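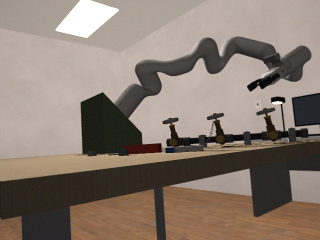 2022-10-31

Gripper comparison in Utus, valve bench. Continues the June notes.

Aim for today: Minley against Prillano on the handwheel turn, same arm, same controller (Pirihi, joint impedance), same start poses. Left and middle wheels only for the scored runs. The right wheel puts the forearm across the room camera's line of sight and makes the logs awkward to check afterwards.

Setup
Arm model unchanged. Control loop at 200 Hz, physics step left at the default. Wheel friction is the value Reijo Heinonen fitted in June, and I have not touched it. Both grippers approach from above with the fingers straddling the rim, close until the force limit trips, turn a quarter, open, back off, re-index. A run counts as good if the wheel reaches its target angle without a slip event and without the finger housing touching the pipe.

Seeds fixed and saved with the config. First seed is 251, the rest follow on from it. 13 runs per gripper per wheel.

Minley first
Left wheel: 11 good out of 13. Both failures were slips late in the second quarter turn, when the rim had worked its way towards the fingertips. The finger pads are flat and the rim is round, so the contact patch in the solver is small and jumps between two edges. You can see it in the force trace as a square-looking ripple. Raising the close force hides the ripple but bends the stem joint past its soft limit, so I put it back.

Middle wheel: 9 good. Three slips, plus one run where the housing touched the pipe on the way in. The approach pose for this wheel was copied from the left one and needs its own offset.

Wrist camera
Spent longer on this than planned. The wheel detector looks for an ellipse plus spokes and does well while the whole rim is in view. Close in, it loses the rim and starts taking the shadow for the wheel. 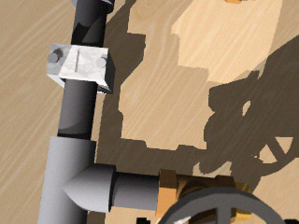

The shadow on the board has a rim and spokes of its own, with good contrast, and the detector scores it above the true wheel whenever only an arc of the true one is visible. The estimated centre then jumps sideways and drops to board height. Pirihi follows it without complaint until the pose limit stops the motion.

Tried two things:

Depth gate on the wrist camera. Rejects anything within a set distance of the board plane. Works on recorded frames. Adds a delay of one frame, acceptable at the approach speed we use.

Softer light in the scene. Also works, and I have taken it out again. The real bench will have hard shadows at some times of day and I would sooner have the detector cope.

Keeping the depth gate. Both grippers use it from here on, so the Minley middle wheel set was repeated with it: 10 good, no false centres. Left wheel set not repeated yet. The numbers above are therefore not strictly comparable and should not be copied into the report as they stand.

Prillano
Longer fingers, narrower housing. Needed a new tool frame. My first version had the sign of the tilt wrong, and the gripper came in leaning the wrong way. Fixed, and the frame file is in the usual folder with the old one renamed.

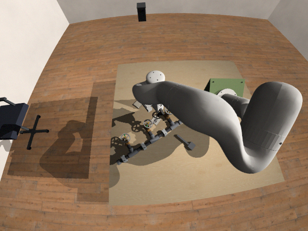 Room camera, all three handwheels on the pipe assembly, gripper by the right-hand valve.

Left wheel: 12 good. Middle wheel: 12 good. The one failure on each was a timeout during re-indexing, no slips. The longer fingers reach past the rim and hook behind a spoke if the start angle allows it — this helps the score but is partly luck in the seeds. To be fair to Minley, the start angles ought to be spread so that a spoke is between the fingers in the same share of runs for both.

Cycle time is worse with Prillano. It opens slowly in the model, and I do not know if that figure came from the data sheet or from somebody's guess. Have asked Reijo.

Controller
Stiffness about the wrist axis makes more difference than I expected. With the standard setting the wheel and the gripper fight each other whenever the grasp is off centre. At a lower setting the arm gives way and the turn is smoother, but final angle error grows. Swept 6 values with Prillano on the left wheel only. The third lowest looks like the best compromise. Plots saved, not yet labelled.

Outlets
Short look at reaching an outlet with the same approach routine, no scoring, unattended poses only. The forearm ends up low across the pipe and elbow clearance to the floor is the thing to watch.

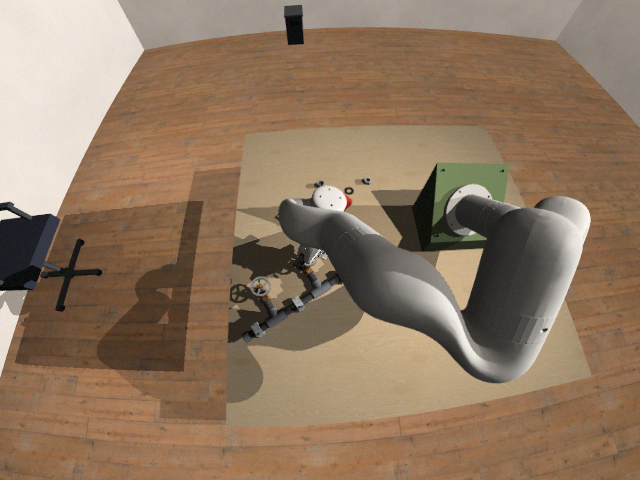 Same camera, wrist over one outlet of the pipe. Handwheel and its shadow to the left.

The room camera is of little use for checking finger position in this pose, as the wrist covers most of the gripper. A second fixed view from lower down and to the side would sort it out. Utus allows it, at the cost of slower rendering. Loose parts near the white disc are in the collision set and should stay there.

To do
Repeat Minley left wheel with depth gate on.
Own approach offset for the middle wheel, both grippers.
Spread start angles evenly between spoke and gap.
Confirm Prillano opening speed.
Label the stiffness plots.
Side camera, low, looking along the pipe. Check frame rate before leaving it in.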